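Search tickets Enter keyword or ticket no.

Ovetness support. Project: Avora, kitchen chores
Status: open
Subject: Microwave door task fails on the pull

Moroz policy closes on the door, then slips before it opens. Same result on 2 units. Force limit raised to 600, no change.

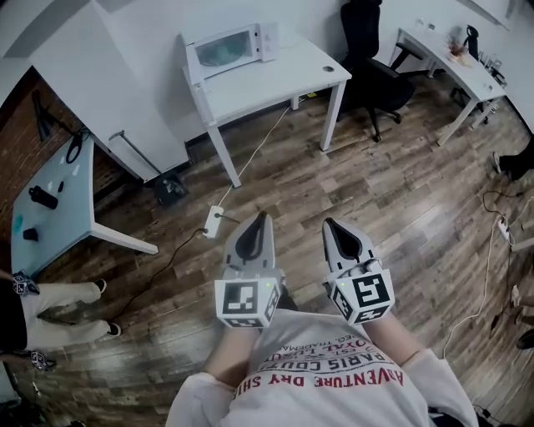 Microwave on the white table, grippers in hand.

Update, January: replayed the demonstrations. People pull from the elbow and the policy turns the wrist. Grundari asked if it can heat a meal yet. Answer sent: no.
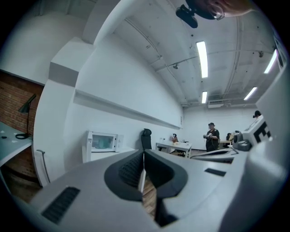 Door opening stays off the list of finished chores until the slip is fixed. Next check is lighting. The ceiling lights are bright and the oven door glass is dark, so the edge may be hard to find. Retest with half of them off. Wiping passes, loading does not.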